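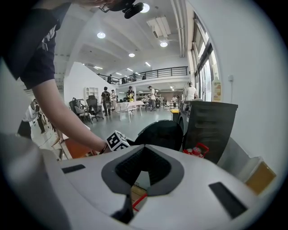 A hand reaches toward a small white cube with black square markings. Photo: Esanance

Caltdale residents want the vote on joining the regional transit district, and they want it soon, new poll finds

CALTDALE, Wednesday, January 29, 2025 - Most people in Caltdale want to decide for themselves whether the city joins the Andarden Regional Transit District, according to a new poll released today by Esanance, the public opinion research group.

Of the 955 registered voters who took part, 778 said the question should go on a public ballot instead of being settled by the city council. Support for a ballot was strong among homeowners and renters, among people who drive to work every day and among people who have never owned a car.

"We are thrilled with this response!" said Hertta Hämäläinen, director of polling at Esanance. "People picked up the phone, they stayed on the line, and a lot of them had plenty more to say once the questions were over. This is a city that cares about how it is run, and it was a joy to listen to."

The poll also asked when the vote should take place. A total of 700 respondents chose the earliest date on offer, the April municipal election. The rest were split between the fall ballot, a special election and no opinion.

Voters were more divided on whether joining the district would be good for the city. Those in favor most often pointed to later evening buses and a single fare for trips to Andarden. Those against were mainly worried about the district sales tax and about losing the final say on routes inside city limits. A good number had not made up their minds and said they would like to see a route map first.

"I expected the tax to be all anyone talked about, and it did come up a lot," said King-fai Fung, who wrote the questionnaire. "But people were just as eager to talk about the Kuhlmann Avenue line, and whether it would still stop at the clinic. Those are great, practical questions, and we hope the answers are out there well before anyone votes."

Caltdale has been outside the transit district since the district was formed. The city council has discussed membership at 2 work sessions and has not yet taken a position. Under the city charter, the council can place the question on the ballot by a simple majority.

Council member Eduardo Baluyot, who asked for the membership question to be studied, welcomed the findings. "I have my own view on the buses, and my neighbors have theirs - often the opposite one," he said. "What I love here is how many of them agree that they should be the ones to choose."

Interviews were carried out by phone and online, in English and Spanish. Results were weighted by age, sex and neighborhood; the counts given in this release are unweighted. The poll was paid for entirely by Esanance.

The full question wording and tables are available free of charge from the Esanance office. Vesela Kovačević will present the results at the Caltdale Public Library, with time for questions from the floor. All are welcome, and no sign-up is needed.

Media contact: Tuulikki Hirvonen, Esanance press office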